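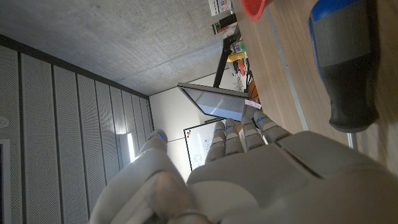
The Takidska hand, open, beside the demo bench at Bredport.

Equipment > End effectors > Hands > Takidska five-finger hand

Reading time: 2 minutes

We list the Takidska because customers keep asking for it. Mirkumia, who distribute it, held an open day at their Bredport unit in November and we went along to see whether it earns the space on this page. Our view so far is a cautious maybe.

What you get is a thumb and four fingers in segmented grey links, with a pale casing over the palm and back. Small blue lights sit near the tips and joints. Leire Miranda, who ran the session, told us they show which joints are under power. Fair enough, though we would have swapped them for a straight answer on spare parts.

The demonstration was a bench routine: open, close, pick up a screwdriver by the grip, put it back down. We asked for the screwdriver to be turned round so the hand met it from the other end. It managed this on the second go, after Leire had typed for a bit. Out of 9 pickups that we watched it dropped two. The brochure talks about "human-level handling" and we won't be repeating that here.

Mirkumia quote a life of 2000 hours before the finger tendons need changing. We asked how many hours the Bredport unit had done and were told 113. So that figure is a forecast, and you should read it as one.

Noise was lower than we expected. Speed was poor. Anyone who already runs a plain two-jaw gripper on one kind of part should keep it, and spend the money on a decent fixture. Teaching labs and people handling mixed small items have a better case, provided someone on site can write their own grasps, as the supplied set is thin.

Order code 3332. Right hand only at present. Price on application, and lead time was given as "after Christmas", with no month attached. The wrist plate is sold separately, which we think is cheeky. Loan units can be booked through us for a week, and we'd strongly suggest you do that first.

Related items
Ibarra two-jaw gripper
Ibarra wrist plate
Takidska tendon kit
Bench clamps and fixtures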